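Why do plants need pots with holes in them?

Turn an empty plant pot upside down and look at the bottom. Most pots have at least one hole, and some have a ring of them. If you have ever watered a plant and found a puddle on the windowsill, you might think the holes were a mistake. They are one of the most important parts of the pot.

Roots need air

Everyone knows that roots drink water. Fewer people know that they also breathe. Roots take in oxygen, a gas found in the air, and they use it to turn the plant's food into energy for growing.

Soil looks solid, but it is full of tiny gaps. Some of the gaps hold water and some hold air. When you water a plant, the water runs down through the gaps and pushes the old air out. When the extra water drains away through the hole, fresh air is pulled in from the top.

Now think about a pot with no hole. The extra water cannot leave. It sits at the bottom and fills up the gaps, and the roots there run out of oxygen. After a while they turn brown and soft. Gardeners call this root rot. A plant with root rot often droops, and people think it must be thirsty, so they give it more water and make things worse.

What about plants in the wild?

In a garden or a wood, rain sinks down a long way. Worms make tunnels that help it on its way. A pot is a very small piece of ground with walls round it, so the water has nowhere to go unless we make a way out.

Some plants do live with their roots under water. Water lilies have air spaces inside their stalks, a bit like drinking straws, which carry air from the leaves down to the parts in the mud. Most house plants have nothing like this.

Do stones help?

You may have heard that a layer of stones at the bottom of a pot helps it to drain. Water does not move easily from small gaps into big ones. It tends to stay in the soil just above the stones until the soil there is very wet. It is better to fill the whole pot with compost. If you are worried about compost falling out of the hole, put a small piece of old net or a paper coffee filter over it.

Try it yourself

You will need:
2 yoghurt pots of the same size
Compost
A measuring jug
A saucer
A pencil
A grown-up to help

Ask the grown-up to make four small holes in the bottom of one yoghurt pot. Leave the other pot as it is. Fill both with compost, but do not press it down hard. Stand the pot with holes on the saucer.

Pour the same amount of water slowly into each pot. Wait ten minutes, then look at the saucer. Tip the water from the saucer back into the jug and write down how much there is.

Leave both pots indoors for 21 days. Give each one a small drink once a week, always the same amount. Then tip them out on to newspaper and compare them. Feel the compost from the bottom of each pot and smell it too. Wash your hands when you have finished. 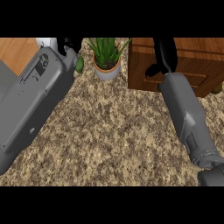 Looking after a plant indoors

A plant indoors never gets rained on, so you have to decide when it needs a drink. Push your finger into the compost as far as the first knuckle. If it feels damp, leave it for another day or two. If it feels dry, water it until a little comes out of the bottom, and empty the saucer after half an hour.

In winter most house plants grow slowly and use less water. From March they start to grow faster and you will need to check them more often.

Some pretty pots are sold without holes. You can still use one. Keep the plant in a plain plastic pot with holes and stand that inside the pretty one. Lift it out when you water it, let it drip in the sink, and then put it back.

Words to remember

Compost: a crumbly mixture that plants grow in.
Drainage: the way extra water leaves the soil.
Oxygen: a gas in the air that roots and people both need.
Root rot: what happens when roots sit in water for too long and start to die.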